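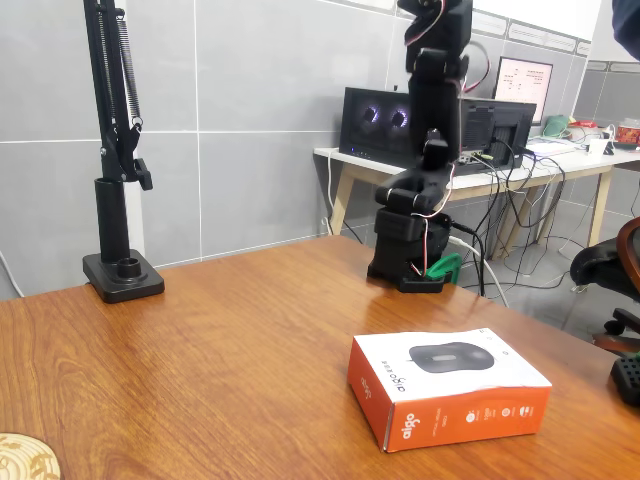

Kevin Hegarty was against the arms at first, and told anyone who asked that packing small boxes by hand was the one part of the day when he could think about something else. His remark is often repeated at Brikbridge, partly for its good humor and partly for what it says about a kind of work that people outside the trade tend to assume everybody is glad to be rid of.

Bench automation at Brikbridge

Bench automation at Brikbridge is the use of small tabletop robotic arms for handling boxed computer accessories, such as mice and keyboards, at the Brikbridge returns and repacking workshop in Kilton. It grew out of a trial in a side room, with a couple of computers on a desk and a good deal of cable, and it has kept something of that homely character ever since.

Background

The workshop takes in boxed goods sent back by shops, checks them, and gets them ready to be sold again. For many years every box was picked up, turned over, looked at and set down by a person, and on a busy day a single worker might handle 300 of them. Sore wrists were a common complaint, and new starters often left before their first August stocktake, when the shelves were fullest and the tempers shortest.

The arms

Each arm does a plain job: it lifts a box, turns it so that the label can be read, and puts it down again. The software that plans the movements is called Storar and was written in the workshop over 2 winters. Glossy packaging gave the most trouble during the trial, and so did boxes with soft or worn edges, which the early versions gripped too hard or let slip. People on the benches were asked to show how they held such boxes themselves, and a fair amount of what they showed went into the settings still in use today.

Effects on the staff

No jobs were cut when the arms came in, though the jobs did change a great deal. The 13 people on the benches now spend most of their time on opening, testing and repair, along with the odd cases that an arm sets aside. Pay went up one grade for those who took the training, a point that had to be argued for and took longer to settle than the machines did.

Opinions remain mixed. Many are happy to have their wrists back, while others miss the easy talk that went with repetitive work, testing being a quieter business that wants more attention. The morning break was made longer in answer to this, and it now begins at half past ten.

See also

Rahman method (bench layout)
Returns handling
Kilton, industry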